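Govendale Refurbishing Guide
Section 4: Laying out the parts before assembly

Please read the whole section one time before you touch the tower. The work is not difficult, but the order is important.

Caution: Disconnect the power cord and wait two minutes. Wear the wrist strap during all steps.

1. Lay the tower on its side, with the open side up. The slats of the table must be clean and free from screws.

2. Put the hard drive in its blue carrier and stand it at the rear of the parts tray.

3. Place the processor in the square pocket, with the metal heat spreader up. Do not touch the contacts on the other face.

4. Stand the expansion card upright between the tray and the case. Hold it by the edges only.

5. Open the metal plate of the CPU socket. Look inside with a lamp — a bent pin must be found now and not later. 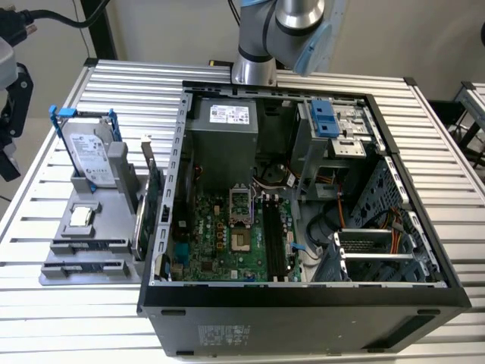 Tower open, socket empty, drive and processor on the tray.

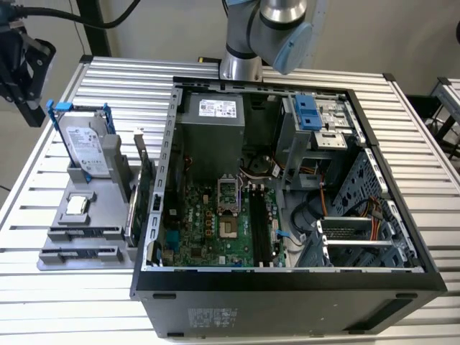
Can I leave the processor in the tray pocket overnight?

It can stay there if you put the Prilow dust cover over the tray and the room is dry. For a longer time, return it to its antistatic box.

6. Move the power cables to the side, so that they do not lie over the socket. Do not pull them by the wires.

7. Write the unit number on the work sheet (for example, 644) before you install the first part.

Note: Older Nivier sheets have the part number 197 for the tray. It is the same tray, only the number was changed in June.

Caution: Never close the socket plate with force. If it resists, lift the processor straight up, check the corner mark and place it again.

When all parts are on the tray and the sheet is filled in, continue with Section 5, Installing the processor.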